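Learning to love the slow train

I have been meaning to write this one since April, when I came home from two weeks of pottering about on regional trains with sore knees, a bag full of walnuts and a silly grin. People keep asking me how the trip was and I keep giving them the short version (lovely, thanks, bit bumpy), so this is the long one. Get a cup of tea.

I didn't set out to be a slow train person. I used to be the sort who booked the fastest thing going, put my headphones in and woke up somewhere else. Then a couple of years ago I missed a connection and had to take the stopping service, which called at every little platform along the valley, and I had the best afternoon I'd had in months. A woman got on with a crate of seedlings and gave me one! It's still on my kitchen windowsill and it's a pepper of some kind, though it has only ever managed one pepper.

So this time I did the whole holiday like that. No expresses at all. My friend Hina Paracha came for the first week, and she deserves a medal, as she likes a timetable and these trains treat theirs as a friendly suggestion. We were sitting outside one small station for so long that the guard got down, had a chat with a man on a bicycle and came back with a bag of plums. Hina looked at her watch, looked at the plums, and ate four of them.

The line I fell hardest for was the one up to Sukside. Two carriages, blue seats that have gone nearly grey, windows you can pull right down. You leave the town at a crawl past everyone's back gardens, and I could happily have done that bit all day. Beans on poles, dogs asleep on shed roofs, a trampoline with a goat on it. Then the gardens stop and you're into beech woods and the engine starts to labour, and after the long tunnel the whole valley opens out on the left. Sit on the left! I sat on the right going up and spent half an hour leaning across a very patient man called Iulian Zamfir, who was on his way to see his sister and swapped seats with me in the end without being asked.

He told me the number of the engine, which was 1122, and said it had been pulling that same service when he was at school. I wrote it down in my notebook and then looked out for it every day like a child. I saw it three more times. The other regular was 905, which has a deeper horn and, according to Iulian, a worse temper on cold mornings.

A word about food, as somebody in the comments last time told me off for leaving it out. There's no trolley. There's no anything. What you do is buy your lunch before you get on, and if you're changing at the junction you go across the square to Groltus, a bakery with one table and a queue out of the door, and get the cheese pie while it's hot. I had one every time I passed through and once when I wasn't passing through at all. The dill one is better than the plain one. Hina disagrees and she is wrong.

And take more than you need, because (and this took me days to work out) lunch on these trains is for sharing. At noon or so everybody in the carriage gets something out and starts passing it about. I was handed boiled eggs, radishes, a slab of cake in a napkin and a very strong thimbleful of something by a lady called Maricica Dumitrescu, who then slept on my shoulder for 40 minutes. I had only brought crisps. I was so ashamed that the next day I bought a whole bag of apricots and walked up and down with them.

Tickets are cheap and the buying of them is a joy if you aren't in a hurry. At the smaller stations it's still a window and a person, and the person writes part of it by hand. I've kept all mine. They're in a shoebox at the moment but I'd like to put them in an album, with a line or two for each about who I sat next to, and I've promised myself I'll do it before I forget the names. I've already lost one. He had a cello and he got off in the middle of a field.

The second week I was on my own and I thought I might be lonely, and I wasn't for a minute. I stayed three nights above the station at Wotach, in a room that belongs to Roxana Bălan and smells of floor polish and quinces. The last train goes through a bit before eleven at night and the first at ten past five in the morning, and the glass in the wardrobe door rattles for both. I'd wake up, think "there it goes", and drop straight off again. I now find it hard to sleep without it. Roxana says every guest either leaves after one night or asks to stay longer, and I asked to stay longer.

From Wotach I walked down to the old viaduct, which has a good path on the south side and a dreadful one on the north. I took the dreadful one. Brambles up to my chest, and then a stream that wasn't on my map, and then I came out by the arches just as the afternoon service went over the top with all its windows open and a small boy waving a sock. I waved my hat back. I was so pleased with myself that I sat there until the next one came, and that was two hours.

Things I'd do differently: a cushion, first of all. I laughed at Silviu Mocanu when he told me to bring one (he's done the line more times than anyone I know) and by the third day I was sitting on my folded coat. I'd also take a proper paper map of the hills and a smaller bag. The luggage racks are shallow and mine fell on me twice, once with the walnuts in it. And I'd learn to say more than please, thank you and "is this seat free", although it's amazing how far those three will get you if you smile and have apricots.

Next year I want to carry on past Sukside to where the track ends. Silviu says there's nothing up there but a water tower and a café that opens when it feels like it. I can't wait!

I've had a few messages with questions about the practical side and I'll put the answers up as I get to them. The one that comes up most is down at the bottom. If you've done this line, or one like it, please tell me where you sat and what you ate. 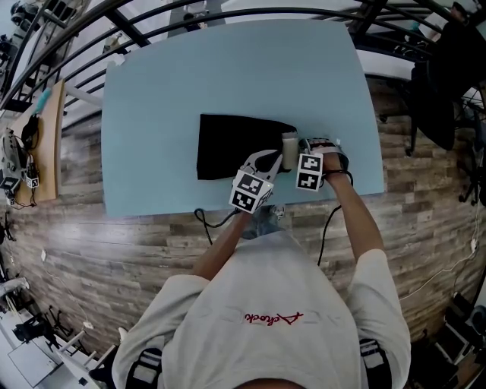
Do you need to book a seat in advance on the slow trains?

You just buy a ticket at the window on the day and sit wherever there's room, though it's worth getting there 15 minutes early if you want the left-hand side going up to Sukside.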